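New springs, same old wagon

The coilovers are in! I have been talking about doing this since before I owned the car, so please forgive me if this post rambles. I've got tired arms, a scraped knuckle and a wagon that finally sits the way I pictured it.

For anyone new, the car is a front-wheel-drive wagon that does school runs, dump runs and a track day whenever I can get one on the calendar. The old shocks had been tired for a long time. Over the big dip on the way into Ferwood the back end would bounce, settle, think it over and bounce again. Brakes and tires got all my money last year, and they only made the floppy suspension more obvious.

I went with the Trodow street kit after going back and forth between that and the Brorkel set for most of the winter. The Brorkel is stiffer and comes with adjustable top mounts, and if this were purely a track car I'd have bought it and put up with the noise. But I drive this thing to the grocery store. The Trodow kit keeps the factory top mounts, has 20 clicks of damping and lets you set the height with the lower body, so you aren't squashing the spring to get the car down.

The fronts went in easier than I expected. Two pinch bolts, two drop link nuts, the brake line bracket, three nuts up top and the whole strut drops out into your arms (it's heavier than you think, so have a knee ready). I'd soaked everything in penetrating oil the night before and again in the morning, and I am now a true believer in that stuff. The driver's side drop link still spun in its socket and had to be cut off. I had spares on the shelf for once in my life!
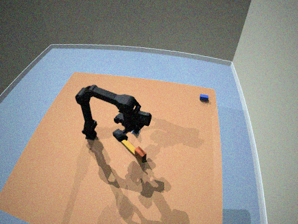
Black arm on the orange mat.

The rears were the fight. The lower shock bolt on the passenger side had rusted itself to the inner sleeve, and it took a breaker bar, a length of pipe and a lunch break before it let go with a bang that sent the dog indoors. If you have this car and live anywhere they salt the roads, order new lower bolts before you start. They cost next to nothing and you will not want to put the old ones back.

One thing I got wrong: I tightened the rear arm bushings with the wheels hanging. You want the weight of the car on them first, otherwise the rubber sits twisted all the time and tears itself up early. I remembered halfway through putting the wheels back on, said a word, and did them again with a jack under each arm to bring it up to ride height. Same goes for the front control arms if you disturb them.

Then off to Tsolakis Alignment, where they have put up with my projects for years. I asked for a little more negative camber up front, as much as the factory slots would give, and zero toe. It came out even on both sides, and the steering wheel is straight for the first time since I bought the car. I grinned the whole way home.

So how does it drive? So good! I started with the damping 5 clicks up from full soft, front and rear, and it's firm without being mean. The Ferwood dip is now one movement, down and up and done. Turn-in is much quicker, and there's less of that lean-then-wait feeling in a long off-ramp. Small sharp bumps do come through more than they used to, mostly at town speeds, and there's a light knock from the rear left over speed bumps that I need to chase. I'm hoping it's just the top nut wanting another bit of a turn.

I lowered it less than I could have. The wagon looks a touch sportier, the tires clear the liners at full lock, and I can still get up my own driveway, where the last car used to leave bits of its front lip.

Plan from here is to put 1,000 miles on it, let the springs settle, measure the heights again and get the alignment rechecked. After that I want to try a few different damping settings on the same stretch of road and write them all down. I have a notebook for it and everything. Rear sway bar is next on the list, and I've already got the browser tabs open.

Posted 22/05/2026 in Wagon, Suspension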